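# Chapter 6: Rooms for Practical Work

Most buildings were put up for one purpose and are now used for another. A plain hall may be let as a store for two years, then as a workshop, with little changed but the tables. This chapter looks at the parts of a room that stay put – walls, ceiling, doors and pipes – and at how people work around them.

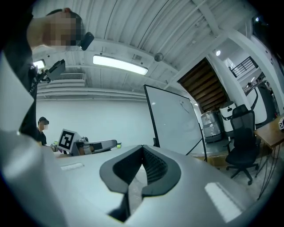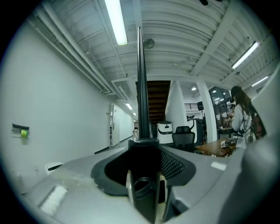

White walls and ceilings are common in rooms of this type. Paint is cheap, and a pale surface spreads the light evenly. Pipes are often left in view, where a fitter can reach them without cutting into plaster.

The main case study is the Wiledley building, a unit of over 4000 square feet, first let in September to a firm called Mandar. Section 2 covers its floor plan. Before reading on, make a rough sketch of a room you work in. Mark the doors, the tables and anything fixed to the walls – you will need the sketch again at the end of the chapter.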